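Gukstead water main break leaves 181 homes dry, school pickup moved

Updated 4:20 p.m.

A water main under Vedell Road let go before sunrise and took most of the north side of Gukstead with it. 181 homes without water at the peak. Low pressure reported as far down as the rail crossing.

Crews from the town water department were digging by 7 a.m. The pipe is cast iron, one of the older stretches in town, and it split lengthwise – a longer repair than a clean crack. The department says it will cut out 20 feet of pipe and put in new.

Vedell Road is closed between the feed store and the Skikska bridge. Both lanes. Detour is by way of Mill Street, which was backed up past the post office at lunch and probably will be again by the time you read this. Trucks are being sent out to the county highway.

A boil notice is in effect for everybody north of the creek, and that includes people who never lost pressure. Boil for one full minute before drinking, brushing teeth, making ice or mixing baby formula. Showers are OK. The notice stays on until two clean samples come back, and the lab needs a day for each, so plan on at least the next couple of days.

Bottled water is being handed out at the fire hall on Mill Street until 8 p.m. Limit is 4 gallons per household. Bring something to carry it in, the hall ran out of boxes early. If you can't get out, call the town office and somebody will drop it off.

Gukstead Elementary stayed open with portable toilets and cold lunches. Afternoon pickup has been moved to the Skikska side of the building so busses don't have to turn around at the barricades. After-school program is canceled. The middle school and the high school are on a different line and were not affected. 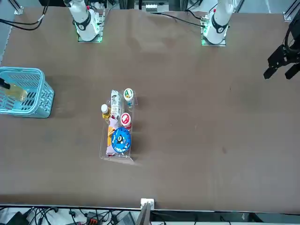
A brown worktable with two white arm bases along one side.

Businesses had a mixed day. The laundromat closed. So did both restaurants on the north end, and the county health office says they can't reopen for food service until the boil notice is lifted unless they bring in their own water. The diner south of the creek picked up the overflow and was out of pie by noon.

Basement flooding was reported at four houses on the low side of Vedell Road, closest to the break. The worst had water up to the second stair. Town insurance forms are at the front desk of the town office, and residents are being told to take pictures before they clean up anything. Keep receipts for pumps and fans too.

This is the third break on the Vedell line since August. The first two were smaller and got patched in an afternoon. Replacing the whole run, from the feed store out to the town limit, has been on the capital list for years and has been bumped more than once, most recently to pay for the salt shed roof. The town board has it down for discussion at it's next meeting, which starts at 7 p.m. in the library basement. Public comment comes first.

The department had hoped to have water back by supper. That has slipped. New estimate is 11 p.m., and it could go later if the gas company needs to move its line, which runs closer to the hole than the maps show.

When the water does come back it may be brown or cloudy. Run the cold tap in the tub until it clears. Don't run hot water first, and don't do a load of whites tonight.

Street parking rules on Mill Street are suspended until the road reopens. Trash pickup on the north side is pushed back one day – leave carts at the curb.

We'll update when the road opens or the boil notice changes.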